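Chapter 4
Comparing Grippers: Hand-Held Trials Before the Arm

What you'll need for this chapter: your trial sheets from Chapter 3, a stopwatch, masking tape, a pile of household cloth (mixed – towels, a blanket, a pillowcase, something with a strap on it).

By now you've picked an arm on paper. Don't bolt anything to it yet. This chapter is about the bit on the end, and most of the money wasted in a first build gets wasted right there.

We start with soft goods. Blocks and cups are easy, nearly any two-jaw gripper will lift a cup. Cloth is another matter. It folds, it slides, it bunches up between the jaws and then half of it stays behind. A gripper that does well on cloth usually does allright on the rest. Usually. Section 4.6 has the exceptions.

Three grippers get compared in this chapter. The Plotik, parallel jaws, ribbed pads. The Zieliński, also parallel, flat rubber pads, heavier in the hand. The Zorkley, three fingers, curved. All three come in a hand-held version with the same jaws as the arm-mounted one, so you can try the jaws out by hand first. Ustadari makes the controller used from Section 4.4 on, and it will talk to any of them once you've set the jaw limits.

Why by hand? Speed, mainly. An afternoon of hand trials gets you up to 200 grasps. The same number on an arm is most of a week, longer if your mounting plate is off. And you feel things. A pad that slips a little before it bites – you'll notice that in your wrist long before it shows in the numbers.

How the trials run:

Same cloth, same table, same starting heap. Drop it from elbow height, don't arrange it. 13 grasps per gripper per cloth, throw out the first 2 as warm-up, score the other 11. Score only what the sheet asks: held, slipped, missed. No half marks. If you catch yourself arguing for a half mark it's a slip.

Change one thing at a time. Pads or jaw opening or approach angle, never two together. Students skip this every year and end up with a page of numbers that can't be compared to anything.

Watch the jaw gap. Too wide on approach and you scoop up a fistful. Too narrow and the tips push the fold away instead of closing on it. Write the gap down before each set, in millimetres, even when you think it hasn't moved. It has probably moved.

Camera position comes in at 4.3. Short version – mount it so both jaw tips stay in view from open to closed, and check that before every session, not after.

Words to know by the end: compliance, pad, pinch grasp, scoop, slip, jaw gap. Colour-coded in the glossary at the back.

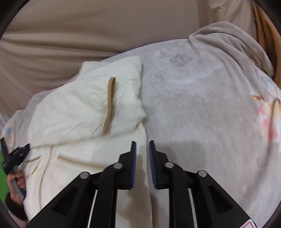 Do ribbed pads always hold cloth better than flat ones?

Ribs tend to help on thick, fuzzy cloth and matter less on thin smooth cotton, where a flat soft pad can hold just as well. Test both on the cloth you plan to handle.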